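# Tidying the bedroom with a pair of hand-held grippers – my tips after a spring of using them

I've had the Lomuvier two-hand gripper kit since May and most of what I've learned has come from clearing the bed, of all things. So these are my notes, in no great order, for anyone thinking of buying or hiring a set.

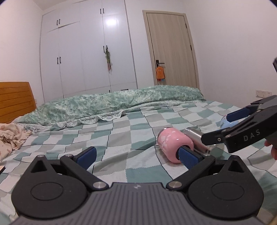 ## Start with the bottle

Drinks bottles end up on my bed more than anywhere else (I know, I know) and they're a good first thing to practise on. A pink insulated bottle lying on a quilt wants to roll the moment you touch it. Bring one blue pad in low against the side and press gently, so the quilt does half the work of keeping it still. Don't go for the metal lid first. It's slippery and it's the wrong end to lift by.

If you've got a second gripper, hold it ready at the side and leave it there until the first one has a proper grip. I spent my first evening bashing the two sets of jaws together, and the rattle put me off more than it should have!

## Pull the quilt flat first

Any fold under a pad will get pinched along with whatever you're after. I smooth the quilt out with my forearm before I pick anything up, and then I push the fluffy blanket up to the head end in one long roll. Lace trim is a pest, by the way. It catches at the pivots, so keep it tucked under.

Crumpled fabric I leave till last. Take it from the highest point of the pile, close slowly, lift a bit, and have another go if you've only got a corner. Thin cotton is much easier than fleece.

## Look after the pads

- Wipe them with a damp cloth after every session. Fluff is what ruins the grip.
- No washing-up liquid. It leaves a film and then bottles slide straight through.
- Let them dry open. I prop mine over a mug.
- The hire people at Hesbridge say to swap pads when the fine texture goes shiny. Mine went shiny on one side first, so I turned them round and got another few weeks out of them.

## Saving your wrists

The grippers aren't terribly heavy but you do feel them. I work for 15 minutes, put everything down, make a tea, and then do another 15. Sitting on the edge of the bed is worse than kneeling beside it – I don't know why, but my shoulders are certain about it. Long sleeves need rolling up too.

## Recording while you tidy

The kit is meant for showing a robot how a job is done, so if you've signed up for the Wumbei service your sessions get uploaded. A few things I wish I'd known:

- Do one object at a time and come back to a resting position in between. Their checker likes that.
- Shut the wardrobe doors and close the bedroom door before you begin, or you'll have a cat in the middle of everything.
- Glossy doors throw the light about. I draw the curtains halfway in the afternoon and that's been enough.
- Slow beats fast. My speedy sessions were nearly all sent back.

I've done 1,147 pick-ups so far. The first 1,000 were a slog, mostly my own fault for rushing, and it's been quite pleasant ever since.

## Buy or hire?

Hire, to begin with. Hesbridge do a 12-week hire with spare pads in the box, and you can post the whole lot back if it isn't for you. Notholm sell a similar set outright, and I've tried it at a friend's house: nicer handles, stiffer fingers, and I kept squeezing things harder than I meant to. Fine for bottles, less fine for anything soft.

My grumbles with the Lomuvier are small ones. The case is too tight, so you have to put the left gripper in before the right or the lid won't shut, and the leaflet is all diagrams with hardly a word on cleaning. I did write to them and got a kind reply and a second leaflet, exactly the same as the first.

Next I'm moving on to the sock drawer. If anyone has a good way of picking up a single sock without bringing its neighbours along, please leave it in the comments.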